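26/03/2026

Herath Robotics Club Takes On Groceries, Bag Still Undefeated

The Herath student robotics club has entered the Cluvska household-task contest in May. Its project, Lando, must learn to unpack shopping.

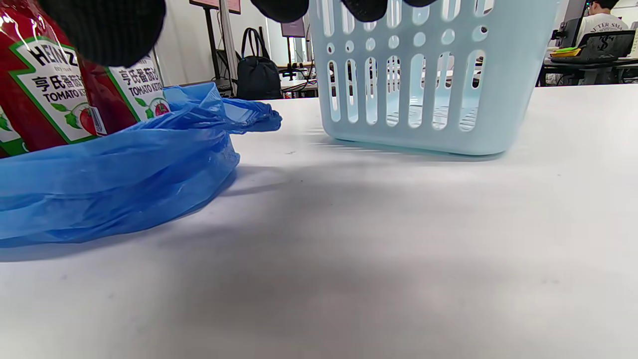

Ketchup went first. "Bottles have manners," said team captain Reiko Tanabe.

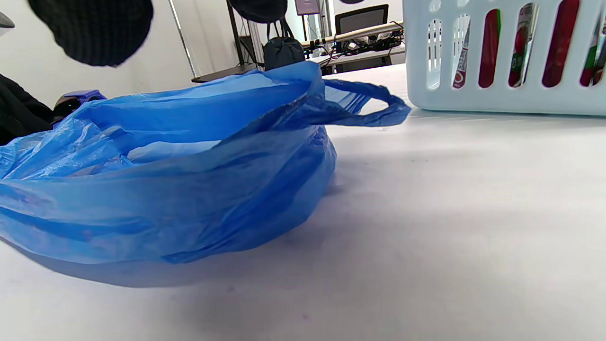
The blue bag and the basket on the practice table.

The club has logged 64 practice runs, with 2 more planned. Bags remain a sore subject.
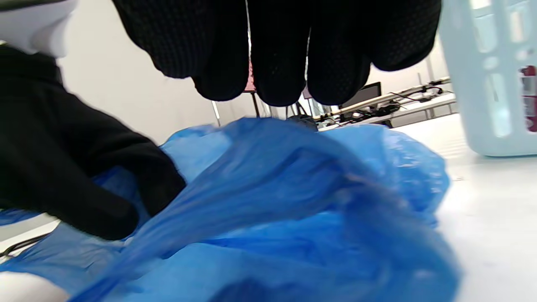
Adviser Craig Farquharson calls the team "patient, mostly." Press inquiries: Ruwan Ekanayake, club office.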